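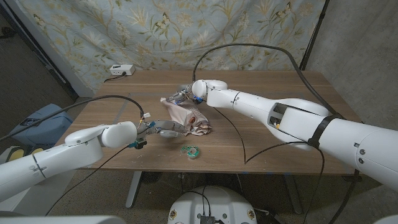 Before you pack a single thing, clear a proper work table. I do all my wrapping and sorting at one with a wood top, because card and paper slide about on it nicely and I can wipe it down afterwards. Keep a small roll of tape on it, like the green-and-white one lying in front of the crumpled paper bag, and you won't be hunting through drawers with your teeth full of string. The bag can stay too – crumpled paper is lovely for padding, and I never throw a bag out until I've seen whether it'll fill a gap.

## 3. Getting the table ready

1. Push the table close enough to a socket that the power strip sits at the back. I like mine at the back corner, well away from my elbows.
2. Run any cable you need (label printer, lamp, phone charger) towards the rear edge.
3. Sweep off the scraps. Little bits of paper get stuck under tape and then they're there for ever!
4. Lay out your bags, tape and cloths before you start, with the tape nearest to you.

**Caution:** a cable looped across the top and hanging down to the floor will catch on your sleeve sooner or later. Mine took a sugar bowl with it, back in January, when I was packing for the Dresberg move.

## 4. Sorting the cloths

This is my favourite bit, so forgive me if I go on. The Grevalstead crate takes 12 folded cloths in the top tray, and it really does mean 12 – I've tried squashing in more and the lid pops up.

1. Shake each cloth out and look for pins.
2. Put the thin printed ones to one side. They crease if you so much as look at them, so they go in last.
3. Lay a flat cloth down as a base to work on and keep it there the whole time.
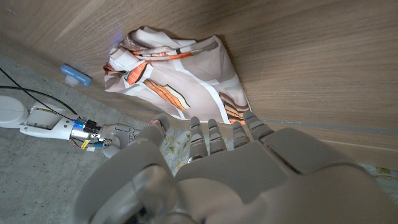
4. Fold in half, then in half again, and smooth from the middle outwards with the flat of your hand.
5. Slip a sheet of paper between strong colours and pale ones. I had a scarf from Lagos leave orange all over a cream napkin once.
6. Stack them in the tray with the folded edges all facing you.

**Note:** the tray is part no. 402 if you need a spare. The older Skukness tray looks the same but sits 5 mm too high, and you'll have the lid trouble again.

Once the tray is full, click both catches shut and go on to section 5 for the labels.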